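Amber Dobson
Gramau hands v Lu hands, a Sunday thread

1/ Right, I promised a proper write-up of the hand trials and I've finally got tea and a free hour. We're trying two sets of hands at Drestgate, the Gramau and the Lu, and the job is ring binders in a cupboard. Sounds dull. It's a horrible job!

2/ Binders are slippery, heavy at one end and there's hardly anything to get hold of. I keep aiming for the finger hole in the spine, and the right hand has to come in under the worktop to get at it.

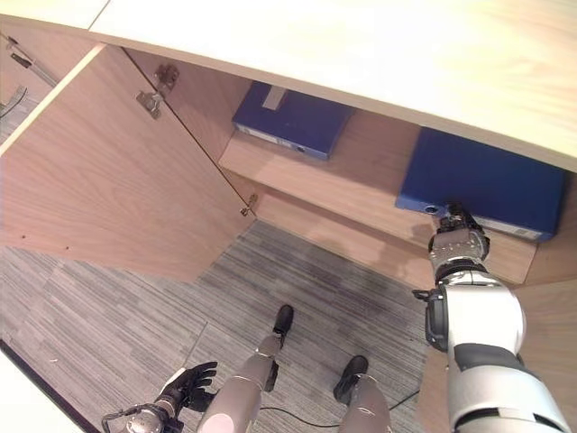
3/ What I'm scoring
Reach, grip and how much swearing I do. The Gramau is lovely on reach — slim wrist, goes in at silly angles. Grip I'm less sure of. I've set the closing force to 3 and I'd like to try 5, but the manual gets very stern about that.

4/ Head camera moan: once the arm is up at the shelf it fills most of the right side of my view, so I'm steering by the fingertips and a bit of hope. The left hand just hangs out down by the carpet with its fingers spread. 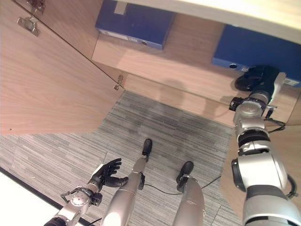 Drestgate Robotics Club — Hands & Grippers Group

5/ So the wrist camera is getting a lot more use than I'd planned. It's close in, you see the finger properly, scuffs and all, and I can judge a gap far better than from up top.
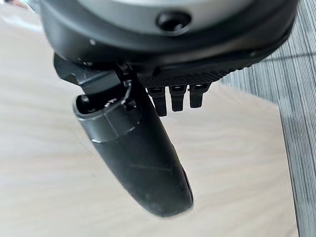

6/ Downside is you lose all sense of where the cupboard is, so I flick between the two views and make myself a bit seasick. Gollau do a controller that puts both on one screen. It's 1,104 quid. Has anyone got one they'd lend me till the end of April?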